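Mar 13, 2021

Office diary, Trostthorpe Parish Records Society. Entry made by the Secretary.

The reading room remained closed to members. Correspondence was opened at nine and three letters were answered, the longest being to Mrs Awuor Massawe, who enquired whether the Barasa family papers might be consulted by post. She was informed that copies can be supplied once the listing is complete. The burial registers deposited in January have been boxed and shelved. 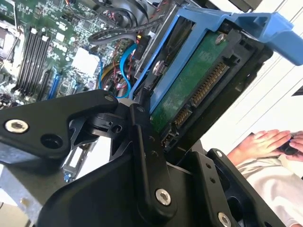
The listing of the Barasa papers now stands at 245 items, of which the greater part are receipts and letters concerning the mill at Fliden. Mr Jabari Kashindye has proposed that the typed lists be kept in two copies, one on paper and one on a hard disk. A drive of the sort that sits in a blue plastic caddy inside the computer case would hold all the lists the Society is likely to produce, and the proposal was accepted. The paper copy will continue to be treated as the record copy. Mr Kashindye will draw up a short note on the naming of files.

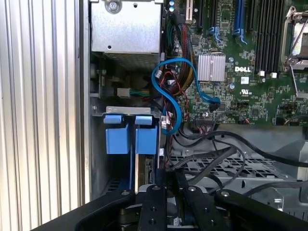

The note is to be circulated before the listing of the estate maps begins. Several of the maps are folded and will require flattening, and the Secretary has asked Mernar for a price for 500 acid-free folders. The earlier quotation, for 1000, was beyond the sum set aside.

Rain entered by the north window during the afternoon. The sill was dried and the map chest moved to the inner wall. The office was locked at half past four.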